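About Burkel
December | By Leonor Torres

Most celebrity biography sites copy each other. One page guesses an actor's height, the next repeats it, and by spring it's a fact with 40 pages behind it. Burkel started because Pieter Dewulf and I got tired of reading the same wrong birthday.

We write short profiles of actors, singers and TV hosts. Each one needs 3 sources that didn't borrow from one another, which is harder to find than you'd think. If we can't get them, the line stays blank.
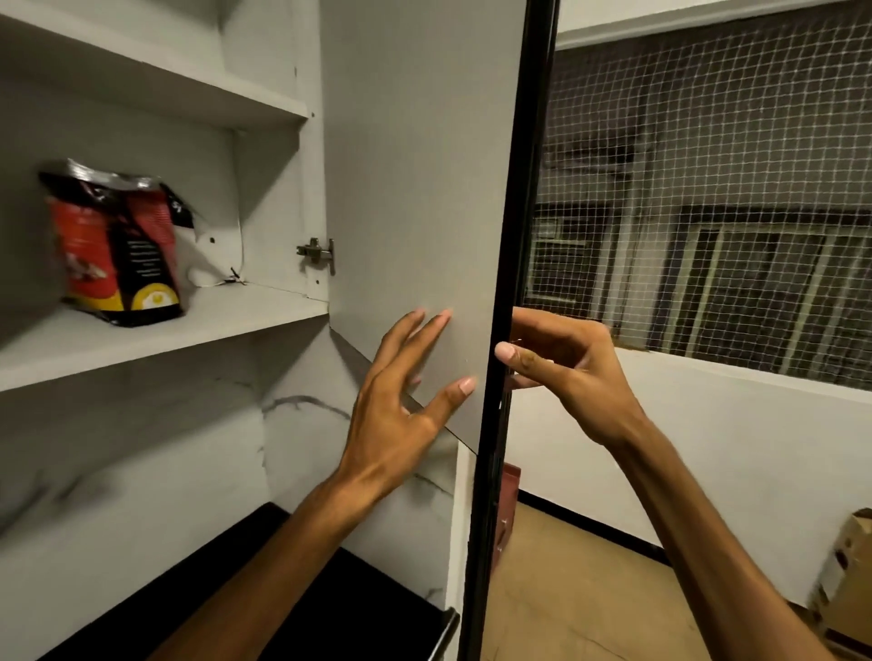 Net worth is the one readers ask for most, and we don't print it. I have yet to see a figure that came from anyone who had looked at a bank statement. Zodiac signs we do include - they follow from the date, so they're harmless, whatever you think of them.

Duarte Barreto edits the music pages. I do the rest, slowly. Corrections go at the top of a profile, with the old mistake left in.

Comments

Ashton Rutherford
Nice idea, but your own actors section has 39 profiles and half are blank under "family." Is that a policy or a backlog?

Leonor Torres
Both. Mostly backlog.

Zulmira Calado
Still want the net worth lol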